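How a Robot Learns to Tidy Up
Pratgate Community Workshop — Pages for Young Builders
Published 06/08/2021

Members of the Pratgate workshop are building a robot named Misar. Its job is to pick up small things and put them where they belong. This page explains how the work is done.

What is Misar made of?
Misar has two arms, a set of motors and a camera that serves as its eyes. The arms were cut and put together in the workshop. It took 11 weeks to build the first one and 23 weeks to build the second, which had to be taken apart twice.

How does it learn?
A robot does not know what a toy is. A person must first move its arms through the job, again and again, while a computer stores each move. Gunvor Vik, who leads the build, plans to store 200 turns of every job. By the end of last month, the group had stored 66 turns of the first one.

What is the first job?
The first job is to put a plush dumpling into its basket. Soft toys are a good place to start. They do not break when a robot squeezes too hard — and a new robot often does.

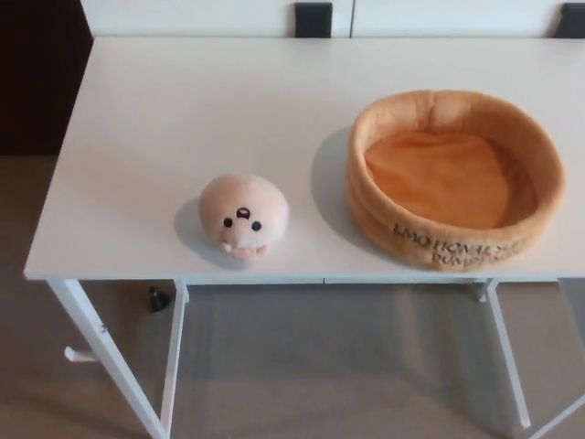

Before each turn, the toy is set down in a new spot. If it always began in the same place, Misar would learn the place and not the toy. The basket is moved a little as well.

What comes next?
In October, the group will begin work on folding small towels. Children aged eight and over may visit the workshop with an adult. Visitors must stay behind the yellow line while the motors are on.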